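Naledi Mnguni
Thu 25 May

Finally got my mother's old desktop files sorted. It took three evenings. Writing down what I did in case anyone else has a parent with twenty years of recipes on a computer.
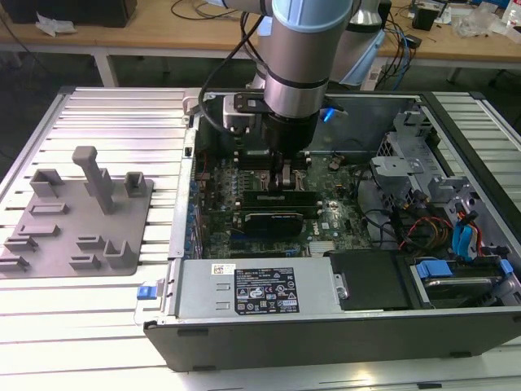

She typed everything. Soups, bread, pickles, what she served at which birthday. One recipe per file, all in one folder, and most of them named things like "good one" or "cake new".

1254 files in total. I assumed a lot of them would be duplicates and a lot of them were. She saved a new copy every time she changed the sugar.

First evening I only sorted by date. I didn't open anything. That gave me a folder per year and a rough idea of when she was cooking what.

Second evening I opened them and renamed them. Dish first, then the year. "Bean soup 2009." Boring names are easy to find later.

I kept the old versions of anything she made often. There are 9 versions of her ginger cookies and the changes are small - less butter, more butter, a different pan, back to the first pan.

The last version has a note that says "same as the first, don't touch."

Third evening was printing. I picked 93 recipes for a binder. My brother wanted them all on paper and I told him he could buy the ink.

I tried putting them into Gastora first, the recipe app. It was fine for the newer ones. The older files have the steps and the ingredients in one paragraph and it put everything under ingredients, so I went back to plain text.

Things I'd do differently: ask her about the abbreviations earlier. I had "T.M." down as a brand of margarine. It means Tannie Makhubela, who lived across the street from us in Flusden and gave her half the jam recipes.

A couple of people asked about measurements. She used a teacup, the blue one, and it holds a little less than a US cup. I measured it and wrote the number on the first page of the binder. I left her wording alone everywhere else.

Copies are on two drives now. One is at my place and one is at my brother's.

Next job is the handwritten ones. They're in a shoebox and some are on the backs of envelopes. I'm not starting that until November.

Cookie recipe goes up tomorrow, the last version. She said I could post it as long as I don't change the sugar.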